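BROSTNESS PICTURE HOUSE TO REOPEN ITS DOORS IN OCTOBER WITH EIGHT NIGHTS OF FILMS ABOUT FOOD

Season of restored favourites, silent comedy and family matinees marks the return of the seaside cinema after two years of repairs

BROSTNESS – The Brostness Picture House will welcome audiences back this October with The Long Table, a season of eight evenings devoted to cooking, eating and sitting down together on the big screen. It will be the first time that the main auditorium has shown a film since the ceiling over the circle was found to be unsafe, and everybody at the cinema is looking forward enormously to seeing the lights go down again.

The season opens with a gala screening of Supper at Dosmont, the much-loved black and white comedy about a railway hotel that runs out of everything but onions on the night of a wedding. It was a great favourite in Brostness when it first came round, and older members of our audience still tell us about queueing along the sea wall in the rain to get in. The print to be shown has been newly restored by the Prurneo Film Archive, which spent many months bringing together the best surviving reels, including a dance in the hotel kitchen that had been missing from every copy shown in this country. Those who know the film well will be glad to hear that the dance is every bit as silly as they had been told.

Doors for the gala open at 6.30 pm, with the film at 7.30 pm. There will be music on the restored cinema organ as people take their seats, and onion soup will be served in the foyer afterwards to anyone who cares to stay. Evening dress is very welcome but certainly not required, and if you would sooner come in your walking boots you will be just as warmly received.

After the gala the season moves about a good deal, as we hope a good season should. There is an evening of silent shorts in which almost nothing edible reaches a plate in one piece, accompanied live on the piano. There is a quiet, beautiful drama about two sisters who run a bakery on opposite sides of the same street, shown with English subtitles. There is a thriller set entirely in the dining car of a night train, a documentary about herring that is a good deal more exciting than it sounds, and a sing-along musical for which the words will be printed on the back of your programme. The closing night is given over to The Last Course, a long and generous family saga which runs to well over three hours, with an interval halfway through so that people can stretch their legs and find a cup of tea.

Saturday-club families have not been forgotten either. On each day of the season there will be a matinee at 2 pm suitable for children of all ages, with shorter running times, the sound turned down a little and the lights left on low. Babies are welcome, wriggling is welcome, and nobody will be asked to sit still. The matinee programme includes a collection of stop-motion animations called Small Dinners, made by young film-makers at workshops along the coast, and two longer cartoon features chosen by a vote of our younger members.

The Picture House first opened as a hall for magic lantern shows and has been, at different times, a roller rink, a furniture store and, for one rather unhappy winter, a bingo club. It has 277 seats, all of which have been taken out, mended and covered again in the same deep green as before. The ceiling has been made safe and repainted, the projection room has been fitted out so that it can show both film and digital copies, and there is now a lift to the circle, something our audiences have asked for time and again. There are spaces for wheelchair users on both levels, and the new hearing loop covers every seat in the house.

None of it would have been possible without the people of the town, who gave to the repair fund in all sorts of ways, from sponsored swims to jars of coppers left at the box office, and without the support of Kandpal, the local bus company, which is also laying on a late service up the hill after each evening performance. The last bus will wait until the film has finished, however long the applause goes on.

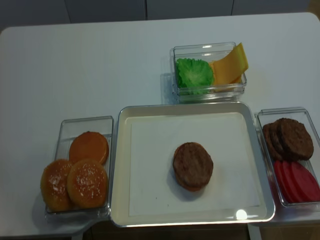
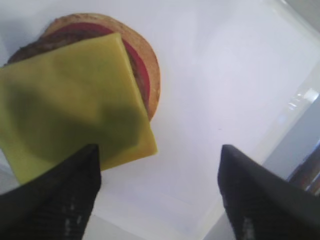 One regular filmgoer, asked which evening she would be booking first, said that it had to be the herring documentary, "as my father was on the boats and I've never once seen them up on a screen that size", and that she was bringing both her sisters and a flask. She hoped, too, that the cinema would go on showing older pictures once the season was over, as there were plenty of people in Brostness who would happily come out for one every week if they were given the chance.

We are pleased to say that they will be. From November the Picture House will be open six days a week, with new releases in the evenings and an older film every week in the afternoon, introduced by a member of the programming team and followed by a chat in the café for those who like to talk over what they have just seen. A printed guide to the winter programme will be ready in time for the gala and can be picked up from the box office, the library and the harbour office, or sent by post on request.

Alongside the films there will be a small exhibition in the upstairs foyer, drawn from the cinema's own cupboards and from items lent by the Prurneo Film Archive. Visitors will be able to see hand-painted lobby cards, old programmes, a pair of usherette's torches and the original poster for Supper at Dosmont, which was discovered behind a radiator while the pipes were being replaced and has cleaned up surprisingly well. The exhibition is free, and you do not need a film ticket to come in and have a look. It will be open from late morning until the start of each evening performance.

A commemorative programme has been printed for the season, with notes on every film, a short history of the building and the recipe for the onion soup. We have had 2000 copies made and they will be given out free with each ticket for as long as they last.

BOOKING AND PRICES

Tickets for all evening and matinee screenings go on sale in September, in person at the box office or by telephone. The box office will be open from 10 am until 4 pm, and until the start of the last film on screening days. Seats for the gala are expected to go quickly, and for this reason we are asking people to limit themselves to up to 8 tickets for each booking. Members may book a week early.

There are reduced prices for under-16s, students, those over 60 and anyone receiving benefits, and a companion may come free with any customer who needs one. A season pass covering every evening, the gala included, is also available and may be shared between friends or members of the same household, so long as only one person uses it at a time.

Anyone who bought a ticket for the screenings that were cancelled when the building closed may exchange it for a seat at any film in the season. Please bring the old ticket along if you still have it. If you have lost it, come and speak to us anyway and we will do our best.

NOTES FOR EDITORS

The Brostness Picture House is an independent, single-screen cinema on the sea front at Brostness. It is run as a charity.

The restored version of Supper at Dosmont is shown by arrangement with the Prurneo Film Archive. A press screening will be held at the Picture House on the morning of the gala, at 10.30 am, with coffee beforehand. Seats for the press screening should be requested from the box office.

Film stills, pictures of the restored auditorium and copies of the commemorative programme are available from the press desk, which is also happy to arrange visits to the projection room for journalists and photographers before the season begins.

ENDS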